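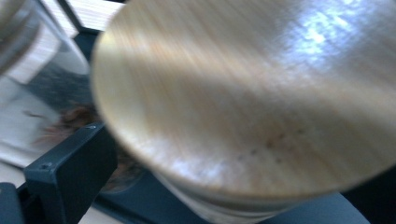

One student wrote to me after the first lecture that he does not understand why we speak so much about skill, when the task is only to take a container and put it on a shelf. In his opinion a job like this has no skill in it, and so the worker loses nothing when a machine takes it over.

I will keep this objection in mind for the whole of today, and I ask you to do the same.

Unit 3: Work on the bench when the robot is learning

3.1 The case

Our case is the refill room of Citell in Clendunia. The company sells dry goods in containers which come back from the shops and are filled again. Until last November, 11 people worked in the room and all of them did handling by hand: take the container, check the lid, put it on the correct tier of the shelf. Then the company started the Restrepo project, with the goal that a robot system called Etel will do a part of this handling.

Between the old situation and the new one there is a long middle period. In this period the workers do the same movements as before, but with a gripper in each hand, and the movements are recorded. The first target was 3,000 recordings. Most textbooks jump over this period. I think it is the most interesting one for us.

3.2 What changes in the hands

A hand feels when a lid is not sitting well. With the gripper the worker has two stiff fingers and must look at what before she only felt. In the interviews the workers said that the first days were tiring for the eyes and the shoulders, less for the fingers. They also became slower, and this was hard to accept for people who were proud of their speed.

Please notice the word "proud". We come back to our student here. If there was no skill in the task, there would be nothing to be proud of, and also nothing to record.
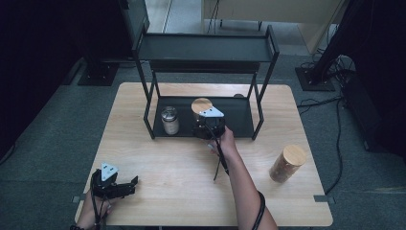 The second change concerns mistakes. In the old work a container that fell over was simply picked up and the day continued. In the recorded work the worker has to decide: do I stop, do I repeat, or do I correct it and keep the recording? At first Citell gave no rule for this. The workers made their own rule during the breaks, and later it was written into the instructions almost without change. Nobody received a higher wage for it.

3.3 What changes in the day

The recording sessions last 30 minutes, and after each one the worker changes to a different job. The supervisors wanted longer sessions. The workers refused, and they won this point — the only one in the negotiation which they won completely.

Two questions stayed open when I left Clendunia:

Who may look at the recordings, and may they be used to judge the speed of one person?

What happens with the teaching role when the robot has learned enough?

On the second question the management spoke of "new tasks". I could not find out which ones.

For next time

Read chapter 4 in the reader, without the appendix. Write one page about a movement from your own work or household which you cannot easily explain in words. Try to explain it anyway, and mark the place where the explanation stops working. Bring the page on paper, please, as we will exchange them in class.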